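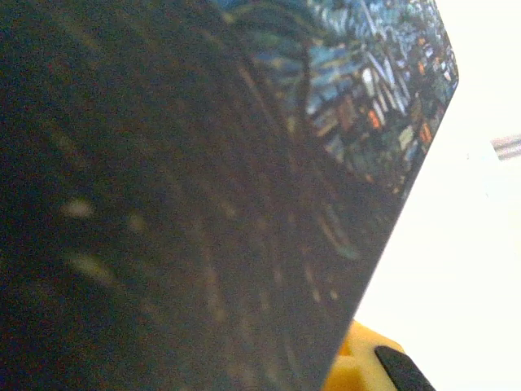 May 25, 2021
Sorkell bench, wrist camera collection, flat objects

Goal for this block: more demonstrations with thin, flat items. The Jilar set is heavy on blocks and cups, and the policy trained on it does poorly on anything card-like. Target is 2000 episodes across all object classes. Flat items are the class furthest behind.

Setup unchanged from the last entry except for the wrist camera exposure, now fixed. Auto exposure was hunting whenever a dark item came close to the lens over the light background. With it fixed, the background goes nearly white and dark print loses most of its detail up close. Edges stay crisp, and the edge is what the grasp depends on. Leaving it.

Dark printed surfaces remain the hard case. When one fills most of the view, the only useful cues are the long edge and whatever part of the print is bright enough to read. The multicolored shard pattern holds up well toward the corner and fades out across the rest. Pale blurry spots on the dark part could be print or reflection. Annotators should not label them as either. Use "surface, unclear" and move on.

Gripper visibility: with a large flat item in view, part of the yellow component can be hidden behind it, with the black finger still showing. The Moriarty mask script assumes both are fully visible and throws the frame out. Changed it to accept a partial match on either one. Reran on 12 rejected episodes and 10 came back. The other two have real sync errors and stay out.

Operator notes:
Hold still before closing. The first batch had seven episodes with no pause, and the segmenter merged approach and grasp.
Vary the approach angle. Too many runs come in square to the long edge.
Do not trim failed grasps. Mark them failed and keep the full episode.

Open items:
Check whether the Detside loader still downsamples before cropping. If so, thin edges will suffer.
Try a matte item of similar size for comparison.
Decide on a darker mat. Would help exposure, would hurt edge contrast on dark items. No change until the comparison is done.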